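3.2 Idle objects in Kadutel

I should say straight away that I went into this part of the study as a player first and a researcher second. Kadutel is a cooking game set in a small harbour town, and I'd put far too many hours into it before Stella Laizer talked me into writing any of them down. What hooked me was the stuff you can't use. There are shelves and shelves of it, and most of it does nothing at all.
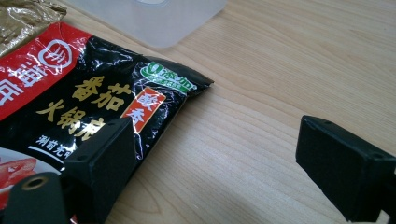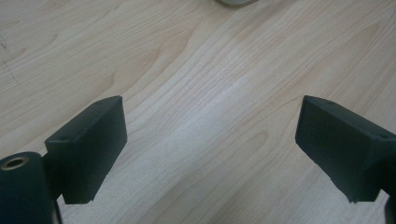
Figure 2. Pale wooden tabletops; the first has a sachet of tomato hot pot soup base on it.

By "idle object" I mean anything a player can look at or pick up that never feeds into a recipe, a quest or a score. Nithin Naidu wanted a tighter definition than that (he usually does), and we went back and forth over whether a thing that only makes a noise should count. In the end we let it count as idle, mostly because leaving it out would have lost us the wind chimes, and the players we spoke to love the wind chimes!

We collected 406 play diaries from people who'd finished the first chapter, and threw out the ones that were only a line or two long. That left 118 that said something about idle objects without being asked. I'd expected a lot of grumbling. Plenty of people did grumble, mainly about the inventory filling up, but far more of them wrote about stopping. They'd be on the way to the market with a timed order in hand and they'd just stop, pick up a jug, turn it round a bit, put it back. One player wrote, "I failed the soup order and I don't care, I was looking at the plates." Another had given every mug in the café a name.

This sits a little awkwardly with what Dvořáček and Matoušek found for Skastetti, where players mostly ran past the scenery once the clock came on. I don't think they were wrong. Skastetti's clock is much nastier for a start, and its rooms are built like corridors, with very little at hand height. Kadutel keeps nearly everything within reach, so you bump into things whether you mean to or not. It'd be lovely to try the same clock in both games, but we had no way of changing either of them.

There's also the matter of who writes a diary in the first place. Catarina Cunha pointed out, quite fairly, that people who enjoy poking at jugs are probably the same people who enjoy filling in a long form about it. We capped entries at 2000 words and several players hit the cap, which says a bit about the crowd we'd drawn. I've tried to keep that in mind in what follows, and section 3.3 looks at the shorter entries by themselves, including the ones from players who switched the timer off altogether.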